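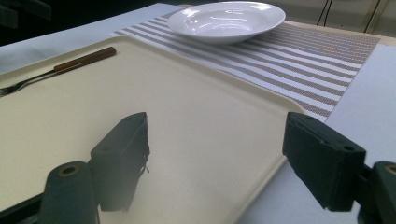 Re: [supper-club] How much to cook for the December potluck?

Last updated: December

Hello again, all,

Thank you for the kind notes after the soup night. I've been meaning to answer this one since it came in, and then my oven door came off its hinge and that took care of the afternoon!

> We're signing up for the potluck at the Flidthorpe hall and have
> never done one before. Do we cook for everybody, or just for
> our own family? And is it rude to bring something cold?
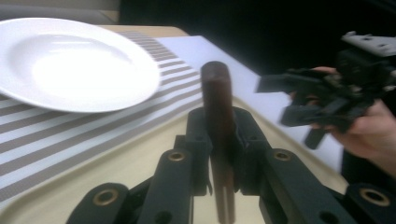
1. How much to make

Please don't cook for the whole hall. Think of a dish that would feed 6 at your own table and you'll be in fine shape, because folks take a spoonful of this and a spoonful of that (and then go back for the noodles, which always go first). My first year I made enough bean salad for 1,000 people and we ate it until I couldn't look at a bean.
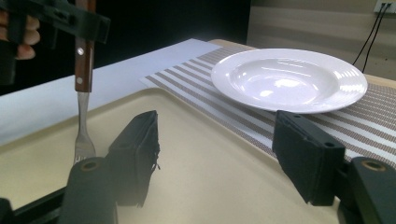 If you're a household of 2, half a recipe is plenty, and bread or pickles are every bit as welcome as a hot dish. Cold food is not rude at all! The hall kitchen only has the one small oven, so I'm always happy to see a good slaw come through the door.

2. Getting it there

Wrap hot dishes in a towel and set them flat on the floor of the car, never on the seat. Doors open at 5, and we like to eat soon after, before the little ones get wild. Put your name on the bottom of your dish with tape, and a card on top if there are nuts in it. 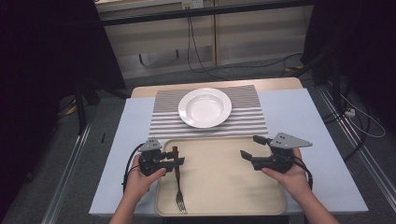
3. What's still open on the list

We have lots of desserts already, bless you all, and hardly any vegetables. Somebody with a green thumb, please speak up. I'm bringing the cabbage rolls again, and a pie if the oven door holds.

Write back to the list with your dish when you know it.

Warmly,
Stojanović, Flidthorpe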